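January, lab notebook, bimanual cell, late morning

Picking up from where I stopped last night: the handover between the perception node and the planner is still the slow part, and I now know why. Lefteris Liapis ran the profiler for me over coffee (thank you!) and the planner was rebuilding its whole collision world every time a new detection came in, even when the detection was the same block in the same place to within a hair. So the arms would start a move, get a fresh scene, drop the plan and think again. You could see it as a little shiver at the wrists, which I'd been blaming on the gains for days. Sorry, gains.

What I did about it: Virkutance now keeps a hash of the scene and only pushes an update when something has moved more than 6 mm. I also put the box lid and walls in as fixed geometry, loaded once at startup, instead of letting the depth data guess at them. Depth on clear plastic is hopeless. Half the points land on the mat behind and the other half hang in the air somewhere, and the segmenter (Cluna, the old weights) merges whatever it sees through the lid into one reddish smear. The block in the blue tray it gets every time, so the color threshold is fine and I'm leaving it alone.

Planning timeout was 2000 ms, I've dropped it to 900 and so far it doesn't complain. If it starts failing on the two-arm moves, put it back before you touch anything else — it's in the Drendier config, line 27, and yes the comment next to it is out of date.

Still to do: the latch. The planner treats the right-end latch as part of the box, so any approach to it counts as a collision and gets thrown out. I want an allowed-contact pair for the fingers and the latch only, switched on at pre-grasp and off again after release. Berchtold's branch has something like it but for one arm, so I'll start by reading that.

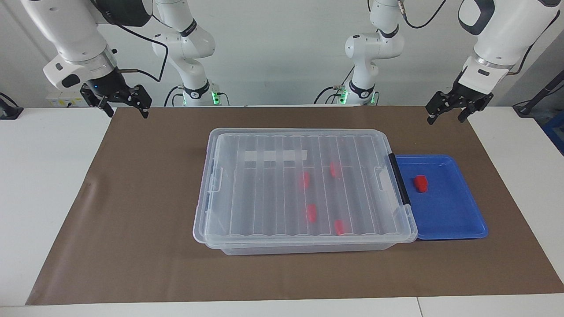 Also, remember to save the planner logs before restarting the node, the restart wipes them and I lost a whole morning's worth that way.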